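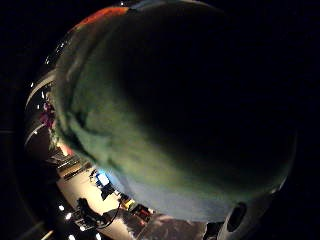 Győző Magyar asked under my last post whether the new school in Rullden is really going to open on time, or if we're all getting carried away again. Fair question! So I went to the district meeting last night and took notes.

Short version: yes, it's opening. The roof is done, the heating passed inspection in December, and the first kids walk in on 6th April. I may have clapped out loud.

Some background if you're new here. Rullden kids have been riding the bus to Veres for years, 60 minutes each way when the river road is flooded (and it floods a lot). The little ones fall asleep on the way home.

The new place has 10 classrooms plus a proper library room. The district now has 1,508 students enrolled, so Veres finally gets some breathing space too - they've been teaching music in the hallway over there.

Still open: teachers. They're 2 short, both for math. The superintendent says interviews are going on now, and if you know somebody good, please tell them to apply. Lovely town, short commute, great bakery!!

Oh, and Celtitville parents, your bus stop is moving to the post office side of the square. The map is up at the district office. I'll go to the next meeting too and post what I hear about the lunch program.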